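Can a machine do the boring jobs yet?
General chat > Home and workshop

kettle_and_fuse
Started Monday, October 5, 2026

Right, settle an argument for me. My brother-in-law reckons we'll all have something in the house doing the washing up and putting the shopping away before his mortgage is paid off. I fix sewing machines for a living and I say he's dreaming. I've had two robot vacuums and both of them ate the same curtain. Who's right?

Plevilham_Pete
He is, if it's a long mortgage. We've got a palletiser at work that shifts 337 boxes an hour and hasn't had a day off sick. It doesn't moan about the radio either.

kettle_and_fuse
But that's boxes, Pete. Same box, same place, all day long. I could train the dog to do that.

Plevilham_Pete
I'd like to see your dog lift one.

mossgarden
I'm with kettle. I'd pay good money for something that could empty the dishwasher and I don't mean fast, it can take all night as long as it's quiet and I come down to clean worktops. But then I think about our cutlery drawer (jammed, always, potato masher) and I can't see it. I struggle with that drawer and I've got thumbs!

nellel_fan
You lot are stuck in the past. My Nellel mower does the whole lawn, gets itself back on charge and I haven't pushed a mower since spring. That's a household chore, done by a machine, no help from me. Washing machine, same. Dishwasher, same. We've already got robots, we just stop calling them that once they work.

mossgarden
A washing machine doesn't pick the socks up off the landing though, does it. The washing was never the bit I minded. It's the fetching and sorting and pairing and putting away.

nellel_fan
Fair. But give it a few years.

Plevilham_Pete
They said "a few years" when I started at Plevilham and I've got grandchildren now.

Grondska
I run the packing side of a small shop, mostly haberdashery and beads, and I looked into this properly last winter. Had a firm quote me for a picking arm. It would do the tubs and the boxed stuff no bother, but as soon as I got the little poly bags out the chap went quiet and started talking about "phase two". We pack more than 2000 of those bags in a busy month. So I've still got two people on the bench and they're quicker than anything I was shown. I don't want to be negative about it, I'd have bought one on the day if it could cope with the bags.

kettle_and_fuse
That's exactly my point. Floppy things. It's the same with fabric, it never lies the same way twice.

nellel_fan
One salesman having a bad day isn't proof of anything. Was that the only firm you tried?

Grondska
No, three. The others were polite about it by email.

matar_mike
Bit of both from me. I think the clever part is coming along much faster than people say, and the price is what'll keep it out of kitchens. 60 quid for a vacuum that gets stuck under the sofa, people will put up with. The price of a car for something that drops your mugs, no chance. Shops and workshops will get them first and the rest of us will wait.

mossgarden
How long do we wait, Mike? I want a date for my diary.

matar_mike
Ha, put it in pencil.

Hala Shboul
Can I argue with both camps? I've followed this for years, first from the warehouse end and now just out of nosiness, and I think we keep picking the wrong test. Everybody wants to see heavy lifting or a backflip. I want to see handling of the daft light stuff, sweet wrappers, bread bags, cling film, the things that crumple or stick to your fingers or swing about when you pick them up. So Grondska, I wouldn't write the whole idea off over your poly bags, but I wouldn't send the bench staff home either. With the pair of arms I've put at the bottom, look at the size of them, all those joints and cables, and then at what's hanging where the two grippers nearly meet: one small clear bit of something, thin plastic by the look of it, a bit wrinkled, pinched at the top by the left one. I find that far more interesting than Pete's 337 boxes (sorry Pete). Would I let it loose on mossgarden's cutlery drawer? Not a chance, not this year, and it's got a nice bare white table there with no potato masher to deal with. But nellel_fan, a lawn doesn't crumple, so I'm not giving you the win either. Ask me again when one can get the liner into a pedal bin without swearing.
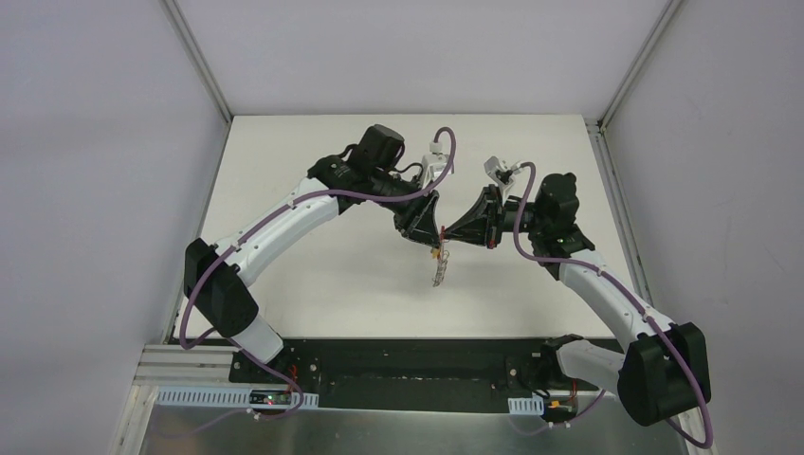
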